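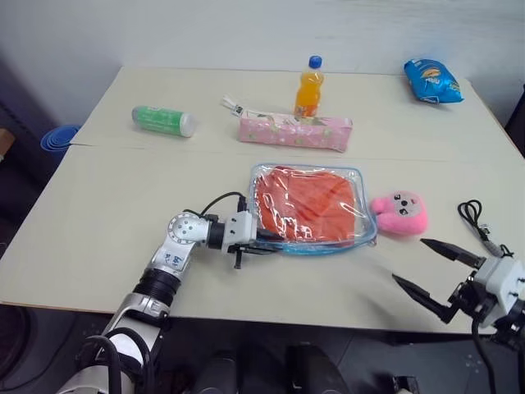

Page last changed: August, 3 min read
By the Rastamcombe workshop desk

Home Tips Furniture Care Beds Storage

Stopping a slatted bed from creaking

Most creaks come from the joint between side rail and headboard. Lift off the mattress and slats, then press down on each rail near the corner. Mark any joint that moves.

Tighten the bolts in two passes - snug first, then firm. On the Aroler frame the barrel nut must face the bolt squarely, or the thread will bind. Fit a nylon washer wherever metal bears directly on wood.

Slats that rub in their holders need felt tape on the underside at both ends. Cut the tape 3 inches long. Rub candle wax into wooden center supports where they meet the slats.

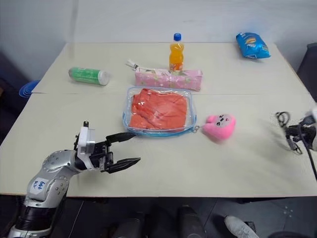 Murín wrote that the washers cured the headboard end, but the foot end stayed noisy until the center leg was lowered to meet the floor.

Check that leg last, with the mattress back on. Turn the foot until it touches, then a quarter turn more. A leg set too high leaves the rail to carry the load and the bolts work free again. Retighten after a month of use.

Back to top Next tip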